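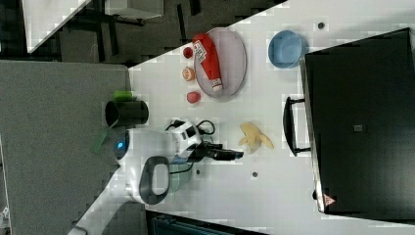

Mohsin Mirani wrote to ask if the ketchup bottle belongs with the food or with the dishes, and why the February list had it under both. It belongs with the food. The list was wrong and has been corrected.

**The kitchen corner at Nimenano, Jollville**

Nimenano is a play and lending room at 242 Drostden Road. The kitchen corner is the part that gets borrowed from most, and this page covers what is in it at the moment. Families can use the pieces in the room or take some home in a bag.

**Plate, bowl and food.** The oval gray plate has a slightly raised rim. The light blue bowl is round and smooth inside. The ketchup bottle is red with a white cap and a white label, and it goes home with the plate more often than with anything else.

**The small red pieces.** Most children call these tomatoes, so the list does too. They are the pieces we lose most, usually into coat pockets. Please check before you leave — and check the hood as well.

**The orange piece.** Peach or orange, depending on who is serving. On the list it is "fruit, half." Older lists called it "peach," which led to a long search for an orange that we never owned.

**The banana.** Pale yellow, with the pieces spreading out like a fan. It goes back in the fruit bag at the end of a session, not in the bowl.

**How borrowing works**

A play session is 90 minutes. You can choose a bag for home at any point, but the desk stops writing out slips shortly before closing, so the end of the afternoon is a bad time to start choosing. A bag holds one plate, one bowl and whatever food fits with the drawstring closed. The limit of 13 items per family covers the kitchen corner and the puzzles together.

Bags can be kept until your next visit. If you are going to be away for a while, bring the bag back first or leave a message at the desk. Lost food pieces are not charged for. Lost plates and bowls are, at the price on the slip.

**Washing**

Wipe the dishes and food with a damp cloth and mild soap, then dry them with a towel. Do not put them in the dishwasher. The label on the ketchup bottle lifts at the corners if it is soaked, and we have replaced it once already.

**Storage**

Dishes are on the lower shelf, stacked by shape. Food goes in the cloth bags by kind: fruit, vegetables, bottles and jars. The red pieces go with the vegetables. Anything that doesn't have a bag goes in the basket marked Jaber, named after the shop it came from, and gets sorted when the basket is full.

**What we are looking for**

More bowls, in any color, and a second plate close in size to the gray one. We have plenty of bread and far too many eggs. Donated pieces should be clean and too large for a small child to swallow. We can't take glass or anything with a battery in it.

The corrected list is pinned up beside the desk, and printed copies are in the tray underneath.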